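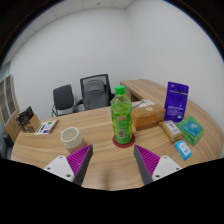
How often do the finger pads on a hand-held gripper need replacing?

Ours lasted 3,096 grasps before the grip went bad, and we now swap them well before that.

I got to that number the slow way. My project for the semester was the upkeep of one gripper, the one we call Jimwood after the label on the drawer it lives in. My proposal had promised a new control scheme. Then I read the log and found that 428 recordings had been thrown out for slipping, and my advisor suggested, kindly, that I learn to use a screwdriver first.

The setup

Jimwood has two white finger mounts with magenta ribbed pads. The pads are printed in soft filament from Ferberg and held on with small screws. A wide-angle camera looks out over both fingers. Everything else is grip, trigger and cable, and the cable is the part that breaks.

What was wrong

Volodymyr Yurchenko had used the gripper before me and left notes, most of which said "tighten." He was right, up to a point. I tightened everything, and the left finger started to bind. It closed late, so every object got nudged to one side before it was picked up. Cups put up with this. Tall bottles don't.

I took the left mount off and found the pivot pin worn on one side. The spare from the Wallismont kit was a hair too long, so I filed it down, filed it too far, and ordered another. (The budget table lists this as "pivot pin, qty 2." Now you know.)

What I did

New pin, new pads on both fingers, and a dab of thread lock on the mount screws in place of brute force. Then I redid the closing zero: squeeze the trigger fully, check that the tips meet, save the value, release, repeat. The Fallahi script we use for this will happily save a zero with the fingers wide open. I did that once and spent an afternoon blaming the camera.

Results

After the repair I ran 149 test grasps on ordinary desk items and had four slips, all on bottles. A full service takes 35 minutes if the right hex key is in the drawer, and I have since bought my own.

Still open

The cable. I taped it in July and the tape is holding, but I wouldn't call that a design. Whoever takes Jimwood next should start there - and please write more in the log than "tighten."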